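Gernon Outage Claims, data card

Contents: 732 small claims filed against Orbridge, the electricity distributor, after the August outage in Gernon and Prestusden. One row per claim.
Fields: claim_id, locality, head_of_loss, amount_claimed, amount_awarded, outcome, hearing_mode
Format: CSV, UTF-8, amounts in whole dollars
Missing values: amount_awarded is blank for 176 claims withdrawn before hearing.
Redaction: claimant names and street addresses removed. Localities with fewer than 5 claims merged into OTHER.
Maintainer: Teguh Subramaniam

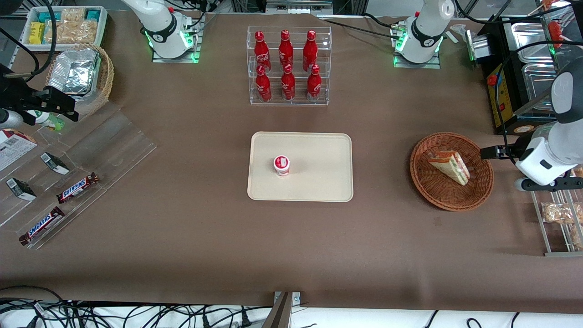

Coding of head_of_loss follows the claimant's wording, with spoiled food split into CHILLED and AMBIENT. Sealed soft drinks, such as the six Coca-Cola bottles on the clear rack, are AMBIENT. A small lidded cup like the one on the tray, which could be yogurt or pudding, is coded UNCLEAR unless the claim form names the product. Nearly 40 rows carry that code. Business losses are excluded.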